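プレルタデロ導入についてよくある質問(作業者・パートの皆さん向け)

最終更新:2021年4月2日
フルスタウ ダリメロ作業所 現場支援係

小物の拾い集め作業にロボットアームを入れる計画「プレルタデロ」について、休憩室の質問箱、朝の打ち合わせ、面談で出た質問をまとめました。似た質問は一つにまとめ、個人が分かる書き方は直してあります。回答は現時点のもので、決まっていないことは「未定」と書いています。

計画全般

プレルタデロとは何ですか。

返却品の中の小物を、ロボットアームで拾って容器に入れる作業の自動化計画です。ダリメロでは、貸し出し先から戻った事務用品の箱を開け、使えるものを種類ごとに分けて、再出荷の棚に戻しています。このうち最初の「拾って容器に入れる」部分が対象です。箱の開封、検品、種類分け、袋詰め、ラベル貼りは対象外です。

なぜ小物の拾い集めが選ばれたのですか。

腰とひざの負担について、面談で一番多く話が出た作業だったためです。箱の中身を床に広げ、しゃがんで拾う作業が長く続く日があり、交代の間隔を短くしても負担の訴えは減りませんでした。作業台に広げる方法も試しましたが、台から落ちた品物を結局床で拾うことになり、床作業はなくなりませんでした。

計画の責任者は誰ですか。

現場側の責任者はロマナ・クルツです。機械の設定と保守はドアウカン・ヤマンが担当します。勤務時間と配置の相談は、これまでどおりボジヴォイ・ジーハが受けます。計画のことだからといって窓口を変える必要はなく、話しやすい人に話してもらえれば担当に回します。

「マリー」というのは機械の名前ですか。

作業を指示するソフトの名前です。画面の左上に「Malý」と出ます。現場ではアームのことも含めてマリーと呼ぶ人が多いのですが、故障の連絡のときは「アーム」か「画面」かを分けて言ってください。連絡票にも両方の欄があります。

なぜバインダークリップから始めるのですか。

戻ってくる量が多く、色で見分けがつき、少しの落下では傷まないからです。一方で、取っ手が開いたもの、閉じたもの、立っているもの、横になっているものが混ざり、重なり合うこともあるので、機械にとって簡単な品物とは言えません。画びょうやカッターの刃は対象に入れていません。今後も入れる予定はありません。

作業の内容

アームは実際に何をするのですか。

床の上のクリップに爪先を近づけ、つかみ、容器の上まで運んで放します。これを繰り返します。爪は平行に開閉するだけで、人の指のようにひねったり押さえたりはできません。取っ手をつかむか本体をつかむかはその都度違い、つかみそこねたときはやり直します。何度かやり直しても取れないクリップは、そのまま残して次に移る設定です。
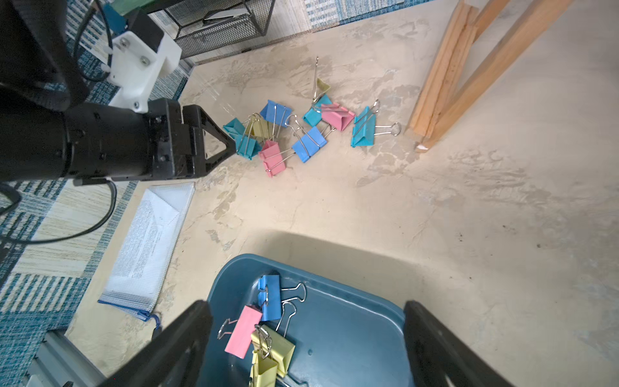 床に散らばったクリップに向いたグリッパー。手前の青緑色の容器にもクリップが入っている。

色ごとに分けてくれるのですか。

今の段階では分けません。一つの容器に色の混ざった状態で入ります。分ける作業は人が行います。色分けもやらせてはどうかという提案は複数の方からもらっていますが、まず拾う動作が安定してからと考えています。時期は未定です。

人より速いですか。

遅いです。慣れた人が両手で拾う速さには届きません。試験運転では、約100個を容器に移し終えるまでに、人がやった場合よりかなり長くかかりました。その間に人は別の箱の開封や検品を進められるので、作業所全体の処理量で見ることにしています。アームの速さを個人の作業の速さと比べて評価に使うことはありません。

床の上に直接広げるのは変わらないのですか。

当面は変わりません。作業範囲の床はコンクリートのままです。床の色のむらや影の影響で、カメラがクリップを見落とすことがあると分かっています。白い板を敷く案と、照明を追加する案が出ていますが、板は滑りやすいという指摘があり、まだ決めていません。

容器はどれを使えばよいですか。

これまでと同じプラスチックの容器です。指定の置き位置に、長い辺の向きをそろえて置いてください。容器の大きさを変えると放す高さの設定も変わるため、別の容器を使うときは先にヤマンに伝えてください。底に前の品物が残っていないかは、置く前に見てください。

クリップが容器の外に落ちたらどうなりますか。

次の周回で拾い直すことがあります。範囲の外まで転がったものは拾いません。運転中に手を伸ばして戻すのはやめてください。停止してから拾うか、終わってからまとめて拾ってください。急いで拾う必要のある品物ではありません。

拾い残しは誰が片付けますか。

その時間の当番です。当番表の「床作業」の欄を「拾い残しと容器交換」に書き換えます。名前の並び順は今までと同じです。拾い残しが多かったときは、連絡票に品物の種類を書いてください。数は書かなくてかまいません。

壊れたクリップや外れた取っ手も拾うのですか。

拾うことがあります。アームには壊れているかどうかの判断ができないので、つかめたものはそのまま容器に入れます。針金の取っ手だけが容器に混ざることもあります。検品のときに取り出し、金属くずの缶に入れてください。片方の取っ手がない本体は、これまでは床で拾う時点ではじいていましたが、今後は検品台でまとめてはじきます。この点は作業手順が変わるので注意してください。

検品台に来る不良品が増えるということですか。

増えます。床ではじいていた分が全部検品台に来るからです。検品担当の方から、これでは床の負担が台に移っただけではないかという意見がありました。指摘のとおりの面があります。検品台の人数を増やす方向で配置を見直しているところです。台には不良品用の浅い箱を追加し、片手で落とせる位置に付けます。

取っ手の針金は素手で触っても大丈夫ですか。

薄手の手袋を使ってください。外れた針金は端が手に当たります。容器に手を入れてかき混ぜるのではなく、平らな台の上に中身を空けてから選り分けてください。手袋は検品台の引き出しにあります。小さいサイズが足りないという声があったので、追加で注文しました。
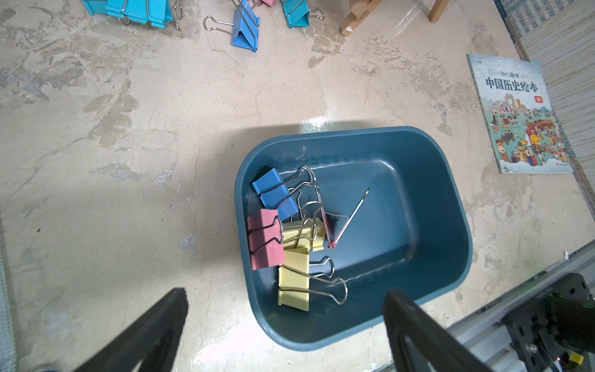 雇用と勤務時間

この計画で人を減らしますか。

減らしません。床作業を担当してきた3人については、全員の勤務を続けることを前提に新しい配置を相談しています。契約時間も本人の希望なしに短くすることはありません。このことは文書にして本人に渡してあります。

退職した人の補充はされますか。

検品と袋詰めについては補充します。床作業だけを担当する人の新規募集は、今後は行いません。将来の人数については、はっきりした約束ができる段階ではありません。取扱量が減れば、機械があってもなくても人数の話になります。そのときは早めに説明します。

時給は変わりますか。

下がることはありません。アームの運転と容器交換ができるようになった人には、講習修了の手当が付きます。額は給与規定の改定と一緒に知らせます。講習を受けない人の時給はそのままです。

床作業が好きで続けたい場合はどうなりますか。

続けたいという人は実際にいます。黙々とできるから、検品台のように話しかけられないから、という理由でした。対象外の小物の箱は今後も人が拾うので、床作業が全部なくなるわけではありません。希望があれば面談で話してください。ただし一日じゅう床作業という組み方は、体の負担を考えて今後はしません。

検品台に移ると休憩は変わりますか。

休憩の長さは同じで、時刻が少しずれます。アームの容器交換と重ならないように組んだためです。午前の部は連続4時間が上限で、これは前から変わっていません。途中の短い休憩を削って早く帰るやり方は、以前は黙認されていましたが、やめてもらいます。

目が疲れそうで心配です。

検品台の照明を明るさの変えられるものに取り替えます。クリップの色が見分けにくい人は、色分けの列に入らず、不良品の選別だけを担当することもできます。理由を詳しく言う必要はありません。ジーハに「選別だけにしたい」と伝えてもらえれば十分です。

運転と講習

誰がアームを動かすのですか。

講習を終えた人です。講習は半日で、画面の操作、停止のしかた、容器の交換、連絡票の書き方を扱います。動きを教え込む作業や設定の変更はヤマンが行うので、皆さんが覚える必要はありません。

パソコンが苦手でも受けられますか。

受けられます。使うのは開始、一時停止、終了の操作がほとんどです。最初の講習では、画面の文字が小さいという意見が多く出ました。文字を大きくし、英語のままだった表示も日本語に直しています。直っていない表示を見つけたら、画面を撮って送ってください。

講習は必ず受けなければいけませんか。

いいえ。受けるかどうかは各自で決めてください。ただ、非常停止の説明だけは、作業所に入る全員に受けてもらいます。これには清掃の方と、搬入の運転手も含みます。

練習のときに機械を壊したら弁償ですか。

弁償はありません。手順どおりに操作していて壊れたなら、手順か機械を直します。ぶつけた、挟んだ、変な音がした、というときは隠さずに知らせてください。ケーブルは手前に垂れている部分があるので、容器を替えるときに引っかけないよう気をつけてください。

運転中はそばにいないといけませんか。

同じ部屋に、講習を終えた人が必ず誰かいるようにしてください。そばで見続ける必要はありません。部屋に誰もいなくなるときは終了させます。一時停止のままで離れるのも不可です。

安全

アームの動く範囲に入るとどうなりますか。

運転中は入らないでください。動く速さは低く抑えてありますが、爪に指を挟まれるおそれはあります。容器を替えるときは、一時停止ではなく終了を選び、アームが止まったことを見てから手を入れてください。終了から再開まで少し待たされますが、短縮はしません。

止めたいときはどうすればよいですか。

赤い非常停止ボタンを押してください。誰が押してもかまいません。間違って押しても責められることはありません。押したあとの再開は、講習を終えた人が行います。

髪や服の決まりはありますか。

長い髪はまとめ、首から下げる名札は外して胸に留めてください。ひもの付いた上着は、床作業のときと同じく不可です。靴は今のままでかまいません。

床に物を置いてもよいですか。

クリップと容器以外の物は、拾う範囲の中に置かないでください。範囲の外にある棚や敷物の位置も、動かしたら元に戻してください。カメラに映る物が変わると、動きに影響が出る場合があります。

カメラと記録

アームのカメラに自分が映りますか。

映る可能性はあります。カメラは手首の部分にあり、主に爪先と床のほうを見ています。範囲の近くに立てば、足や手が入ることがあります。音は記録していません。

映像は何に使いますか。

つかむ動作の改善に使います。勤怠の確認、作業の速さの測定、注意や処分の材料には使いません。見ることができるのはヤマンと、設定を手伝っているリュボミール・ペシェクだけです。ほかの人が見る必要が出たときは、先に掲示で知らせます。

自分の映った部分を消してもらえますか。

消せます。日と大体の時刻をペシェクに伝えてください。消したあとに本人に知らせます。理由は聞きません。

私たちの手の動きを記録して機械に覚えさせるのですか。

そのような記録を頼むことがあります。その場合は事前に個別に聞き、承諾した人だけにお願いします。通常の勤務時間内に行い、断っても配置や評価には影響しません。手伝った人の名前は、本人が希望しない限り掲示しません。

試験運転で分かったこと

うまくいったことは何ですか。

ばらばらに離れているクリップは、安定して拾えました。しゃがむ時間は減り、夕方にひざが楽だという話を床作業の担当者から聞いています。雨の日に箱がまとめて届いたときも、開封の手を止めずに済みました。

うまくいかなかったことは何ですか。

重なったクリップの下にあるもの、取っ手同士が引っかかったもの、透けた色のものが苦手でした。一つをつかむと隣が一緒に持ち上がり、途中で落ちることもありました。小さいクリップは爪の間から抜けやすく、人が拾ったほうが早い場面がまだ多くあります。機械の調整のために作業が止まり、待たされたという苦情もありました。調整は昼休みか終業後に行うよう改めました。

待たされた時間の賃金は出ますか。

出ます。機械の停止による待ち時間は勤務時間です。付け忘れがあった人はジーハに申し出てください。さかのぼって支払います。

広げ方にこつはありますか。

箱を高い位置から空けず、低い位置で横に振りながら出すと重なりが減ります。これは試験運転のときにツチボル・シュチャストニーさんが始めたやり方で、今は手順書に入っています。出したあと、山になったところを手で軽くならしてください。一つずつ並べる必要はありません。並べる手間をかけるくらいなら、拾って容器に入れてもらったほうが早いです。

今後の予定

いつから本番ですか。

試験運転の開始から4週間で一度区切り、担当者の意見を聞いてから決めます。意見を聞く場には床作業、検品、袋詰めのそれぞれから出てもらいます。本番に進む場合も、検品台の増設が終わるまでは運転時間を午前だけに限ります。

ほかの品物にも広げますか。

候補は消しゴムと鉛筆削りです。8月に取り扱いの見直しがあるので、そこで候補を決めます。はさみは候補から外しました。

やめる可能性はありますか。

あります。けがが起きた場合は止めます。検品台の負担が減らず、配置を変えても解決しない場合も止めます。機械は借りているもので、返すことができます。

質問や意見はどこに出せばよいですか。

休憩室の質問箱、連絡票の裏、面談のどれでも受け付けます。無記名でかまいません。答えはこのページに足し、印刷したものを質問箱の横に貼ります。返事を個別にほしい人だけ、名前を書いてください。日本語以外で書いたものも受け付けています。訳す間、返事が少し遅くなります。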